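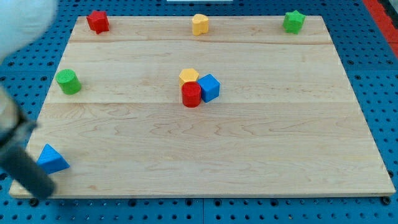

Step 3: Ask for the cluster

By now you've watched the arm pick up a block or two that stand well clear of everything else. Fine. Any open day can show you that. Before the presenter moves on, ask for the red cylinder, the one touching the blue cube with the yellow hexagon behind it.

Watch the neighbors while the gripper closes. If the cube gets shoved sideways, write it down as a miss, even if the cylinder comes up and people clap. At the Likura open day they counted that as a success. I didn't.

Step 4: Change something

Ask to turn the blue triangular prism yourself, or swap the red star and the green one. Stay behind the line until the arm has been stopped and staff wave you in. If you're told the layout has to stay as it is, you have learned plenty about the demo already.

Step 5: Get the bad numbers

The Bundent flyer said 800 picks. It didn't say how many tries that took, or who reset the board in between. Edeltraud Dreßler, who ran our session, gave me a straight answer when I asked about her own log: 39 tries that morning, 30 clean. I trust that more than the flyer – though I'd still like to see the log.

Step 6: Time it with your own watch

Start when the request is made, and stop when the gripper lets go. Videos on the side screen may be sped up, so leave them out of your notes.

Stanoneo has its open day in June. Same list, same pencil.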